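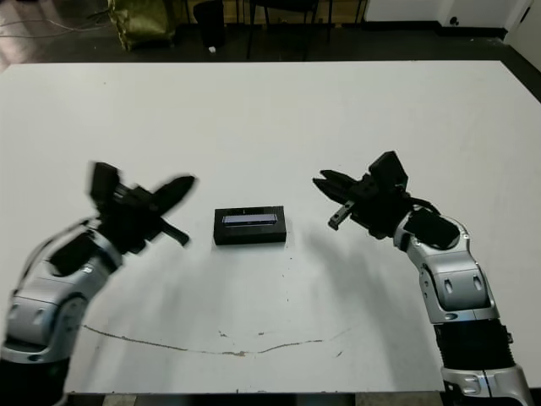 How is the white worktable on the second floor reserved?

Reservations are made through the Ashworth front desk, in person or by telephone, up to 15 working days ahead. A reservation covers the table, the floor space around it and the use of the crate shelving for the same period. It doesn't cover the adjoining office desks, which are assigned separately.

Second Floor Workroom, Ashworth House
Gallery page, posted Thursday, June 14, 2018

The second floor workroom was reopened to staff and visiting groups in May, after the walls were repainted. This page is intended for those who have asked what the room looks like before committing to a booking, and for departments considering a similar arrangement in the Walliletti annex. 

The worktable is white and matte, and large enough for work to be approached from more than one side. Its surface carries light scuffs, small dark specks and one long thin brownish line toward the lower part of the top. The line was noted at the reopening inspection and may be left as it is. Users are asked not to scrub it or apply solvent. A damp cloth is sufficient for the remainder of the surface.

Storage along the back wall is made up of light wooden crates, stacked in rows and columns to serve as shelving. The crates have dark metal corner fittings and slotted handles cut into the fronts. The arrangement was proposed by Holger Lindholm of Facilities as a temporary measure pending delivery of the cabinets. The cabinets have since been reassigned to Walliletti, and the crates will remain.
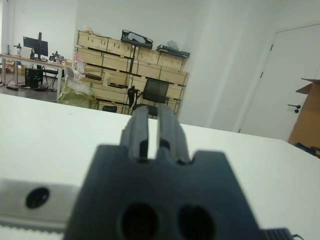 Items may be placed on top of the stack during a booking, provided that they are stable and that nothing overhangs the front. Cases and trays are acceptable there. Liquids are to be kept at floor level. Crates should not be pulled out from the lower rows while anything is standing above them, and a crate that has been moved should go back to its own row with the handle facing outward. The load limit for the complete stack is 100 pounds. Heavier equipment should be left with the front desk, where it will be tagged and held until the close of the day.

Bags and packing material may be kept with the items they came with until the end of the booking. They are then removed by the user. Over the first weeks a quantity of plastic bags accumulated at the back of the room, and Shirley Goodall has asked that groups take theirs away.

Small devices are the most frequent occupants of the table. Many of those brought to the room are dark, pocket-sized and similar to one another, some with narrow displays that light up in the same color, and mix-ups have been reported at the end of sessions. The Jinda labeling sheets kept at the front desk should be used whenever two or more such units are on the table together. One label goes on the underside of each unit, with the matching stub kept by the person signing. Labels are not to be placed over a display or a seam. 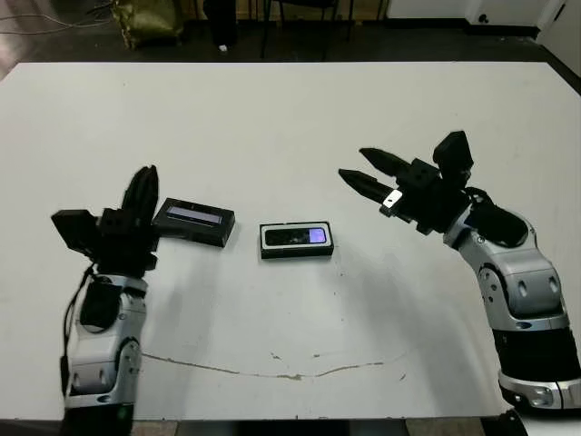

Units are to be laid flat, with space between them, and away from the table edge. Those with lit displays may be left on for the length of the session and should be switched off before they are returned to storage. Anything left behind is entered in the desk register under the asset number, if it has one, or under the number of the room, which is 167.

The workroom closes 15 minutes before the building. Departments requiring a longer period should write to Imogen Pilkington at the Office of Shared Rooms, stating the hours requested and the name of the person who will lock up. Requests from outside groups, including those attending the Statov training course, are handled at the same address and in the order received.

Comments (4)

Dorothy Tunstall
Thank you for posting these. Could someone confirm whether the crates are fixed to the wall? We would like something similar in Records but have been told that freestanding stacks above waist height need approval.

Holger Lindholm
Dorothy, please send me the wall dimensions and I will go through the approval form with you. The workroom stack has its own assessment and it won't carry over to Records.

Snædís Stougaard
The mark on the table was already there when the table stood on the first floor. I used it for several years and it never got any longer. The labels are a good idea, we went home with the wrong unit twice.

Shirley Goodall
A pair of reading glasses in a green case was handed in at the desk on Monday. Please collect.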